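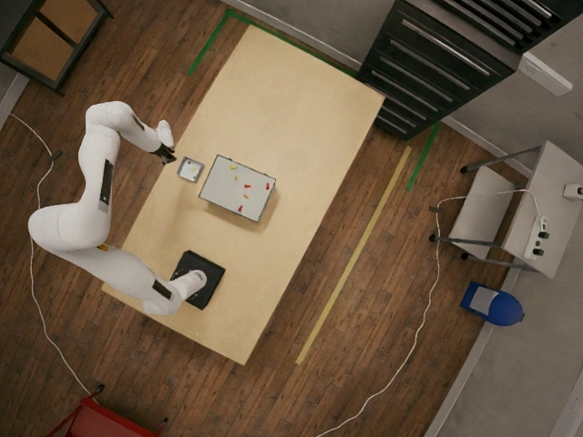
Computer rendering courtesy of Skanum. Reproduced with permission.

Chapter 3
Furniture and the Use of Floor Space

Learning Objectives

After completing this chapter, students should be able to define clearance, circulation path, and activity zone; prepare a furniture plan for a room with one principal piece; and identify common conflicts between furniture placement and the movement of occupants.

Introduction

Chapter 2 treated the room as an empty volume bounded by walls, openings, and a floor. Few rooms are used in that condition. Once furniture is brought in, the floor is divided into areas that can be walked on, areas that are covered, and areas that are open but reserved for some activity, such as pulling out a chair or opening a cabinet door. The planner's work consists largely of deciding how much of the floor each of these will receive.

The term clearance refers to the open distance between a piece of furniture and the nearest obstruction. A circulation path is a continuous strip of floor that connects one opening or activity to another. An activity zone is the floor needed to use a piece of furniture, and it is nearly always larger than the piece itself. A dining chair occupies little floor when it is pushed in. Its activity zone includes the space in which a seated adult moves it back and stands up.

Students often draw the furniture first and look for paths afterward. This text recommends the reverse order. Doors, windows, heating units, and outlets are marked on the plan, the necessary paths are drawn between them, and the remaining floor is then examined to see what it will hold.

The Principal Piece

Most rooms contain one piece that governs the position of the others. In a bedroom it is the bed. In a dining room, workroom, or classroom it is usually a table. Its orientation should be settled early. Placement parallel to the walls is the usual choice, and it leaves regular strips of floor that are easy to furnish. Placement on a diagonal to the walls is less common in small rooms. It produces triangular areas at the corners, which may be difficult to furnish but can serve as standing room.

The direction of the floorboards also deserves attention. A table set in line with the boards tends to look settled, and a table set across them draws the eye. Either may be suitable, provided the effect is intended.
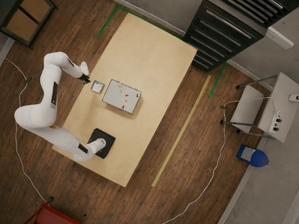
Þórey Østergaard objects that this advice gives too much weight to appearance. In her view, a planner should begin with the people who will use the table, where they will sit or stand, and how they will reach the door, and should leave the line of the boards to the end. Birthe Norðdahl takes a middle position and holds that both questions can be tested on the same scaled drawing at little cost.

The disagreement is taken up again in the case study of the Torken reading room, a project in which the tables were moved 2 times before the final plan was approved.

3.1 Measuring the Room

A furniture plan is only as reliable as the measurements on which it is based. Wall lengths should be taken at floor level, with baseboards included, and each measurement should be written down before the next is taken.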